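Clidberg Swim Club — Team Equipment

Joleck Mesh Gear Bag, 12-gallon

Item 117
Price: $20
In stock at the pool office. Members only.

The Joleck is the bag our swimmers carry to practice and to meets. It replaces the older drawstring bag, which we no longer order. The body is open nylon mesh with a solid panel at the bottom, so fins and paddles don't poke through. It holds fins, a pull buoy, a kickboard up to 18 inches long, paddles, a snorkel and a water bottle, with the kickboard standing against the back.

There are two shoulder straps and a short handle at the top. The straps adjust at the lower end. Younger swimmers should have them pulled in most of the way or the bag will bump the backs of their legs when they walk.

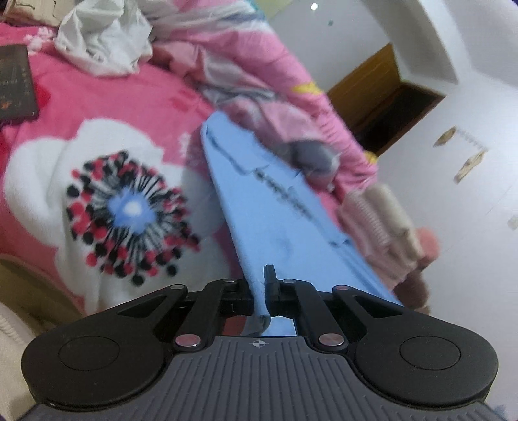
Clidberg Swim Club | Equipment and Team Store

What comes with it

The bag, a clip for a locker key, and a name tag sleeve. The tag itself is a plain card. Write the swimmer's last name and practice group in permanent marker before you slide it in, as pencil and ballpoint wash out in a week or two.

Size and color

One size. Navy or black. The 10-and-under groups are asked to get navy and everyone else may pick. We tried red one season and the dye came off on towels.

Printing

The club name is printed on the outside pocket. Swimmer names can be added below it for $12. Names are done in one batch in July by McGrath, and they need the bag empty and dry. If you buy after the batch goes out, you can still have the name added the following year at the same price. Printed bags can't be returned.

Packing list for practice

Senior and junior groups: fins, paddles, snorkel, pull buoy, kickboard, bottle.
Age group: fins, pull buoy, kickboard, bottle.
Beginners: kickboard and bottle. Fins are loaned on deck until the coach says otherwise.

Towels and clothes don't go in the mesh bag. They get soaked from the gear. Bring a second bag for those, or leave them in a locker. 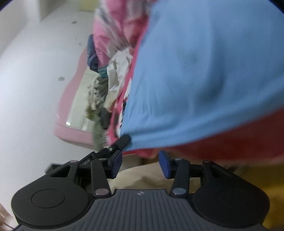
Light blue fabric and a heap of clothing.

Care

Rinse the bag in fresh water after practice and hang it open. Don't put it in the dryer. The mesh will shrink at the seams and the zipper on the pocket will stop running straight. A machine wash on cold is fine once in a while with the clip taken off.

With four or five practices a week, expect about 20 months of use. The first thing to wear is usually the bottom panel, from being dragged across the deck — please carry it. Small holes in the mesh can be closed with fishing line.

Also in the store

Plinby silicone cap, club logo
Plinby training fins, short blade
Replacement key clip
Kickboard, junior and adult

Ordering

Fill out the form at the pool office and pay by check or card. Bags are handed out at the end of practice. Unprinted bags can be exchanged within two weeks if the tag sleeve is still sealed.

Questions about stock: Niamh Dunne, team store
Questions about printing: Manee Yensuk
Questions about what your swimmer needs: ask Coach Nechyporuk on deck

Page updated May 30, 2019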